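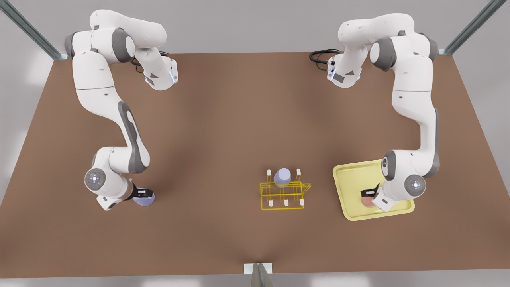 Ehab Ouazzani has kept a written log of his hunches for eight years. Each entry records an urge or a premonition at the time it arrives, before anything can confirm or refute it. The page is ruled into two columns, one for the feeling and one for the outcome, and the two are filled in separately. He compares them to a pair of arms reaching in from opposite sides of a table, like the white ones over the brown tabletop at the head of this page: each has its own base, and both work toward the same edge. "The left column must not know what the right column is doing," he says. "If I write both on the same evening, I edit the feeling to suit the result."

The log holds 1,484 entries. Ouazzani began it after a move from Lirell to Plalen, during which he ignored a strong urge to keep his old apartment for one more month. The new place had no working heat. He does not claim the urge was a warning. "I remembered it as a warning. I have no idea what it was when it happened, and that bothered me enough to buy a notebook."

An entry has four fields. The first is the time. The second is the content of the hunch in one sentence, with no adjectives. The third is where in the body it was felt, if anywhere. The fourth is a date after which the entry is closed, whether or not anything has happened. Ouazzani considers the fourth the most useful. Without a closing date, he says, a hunch that something will go wrong with the car is certain to be right eventually.

Closed entries are marked yes, no or void. Void covers hunches too vague to judge, and in the first year it was the most common mark. The share fell as his wording improved. "I used to write 'something is off with my brother.' Something is always off with my brother. Now I write 'he will cancel Friday,' and on Friday I can check."

He does not publish a hit rate. A rate for the whole log would mix guesses about the weather with decisions about work and money, and he regards the result as meaningless. He will say that urges to contact a particular person do better than he expected, and that feelings about travel do badly. He has boarded every flight he felt uneasy about – all of them landed.

The method has one regular critic. Othmane Badawi, a friend from Lirell, read the first 1,000 entries and objected to the selection. Urges that were acted on at once, he pointed out, rarely got written down. Turning left on a walk, or picking up the phone without a reason, left no record. Ouazzani accepted the point and added a back section for impulses noted after the fact. These are kept in green ink and excluded from any tally. "Othmane wanted them included with a correction factor," he says. "I asked him which factor. He is still thinking about it."

I asked whether writing a hunch down changes it. He thinks it does. A mild unease often disappears by the end of the sentence, and he records this with a small x in the margin. Strong urges persist, and sometimes become more specific. One entry from May reads only "go back to Radwan Street." He went, found nothing of note, and marked it no. He would go again. "The cost was a bus fare. I look at the cost first, and if it is low I follow the urge and write down what happened."

For readers who want to try it, he suggests paper over a phone, a closing date no more than a month away, and no rereading until the notebook is full. He also advises against telling people about entries that concern them. He did this once, with a cousin who was starting a job at Tinero, and she asked for updates every week until the entry closed. It was marked void.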